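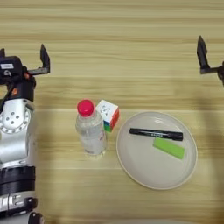

Is it worth keeping 52 old movies on one box just in case?
Probably about half of them, and I already know which half I'm going to fight with myself over.

So the Candix box gave me the red warning again at breakfast. Almost full! I've been chipping away at the Westerns all September, and last night I finally put on the one from the Trendberg set I kept skipping. It's slow, and the hero spends most of it fixing a fence, but then there's a night ride through the canyon (all shadows, barely any music) and I sat straight up. I played that part twice and let my tea go cold.

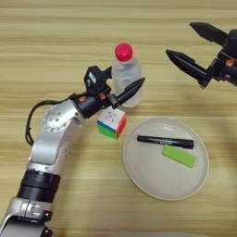
2 min read

The second feature was a musical, and I lasted 22 minutes. The songs were fine, I just couldn't stand the uncle. Deleted, no regrets, okay, maybe a small one.

Then I got lost reading about the old Bonley theater downtown. It had 900 seats once, and now they sell maybe 300 for a good show and keep the balcony closed. I'd love to see the fence movie there, with that canyon up on a real screen!

Tomorrow is the Kalniņš restoration, the long one with the intermission. I'm starting it by seven this time or I'll be asleep before the wedding. 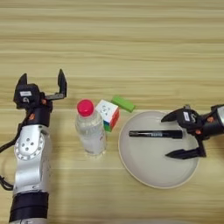
Water bottle with a pink cap.

Still on the box: two mysteries, the circus one, and that submarine thing I keep saving for a rainy night.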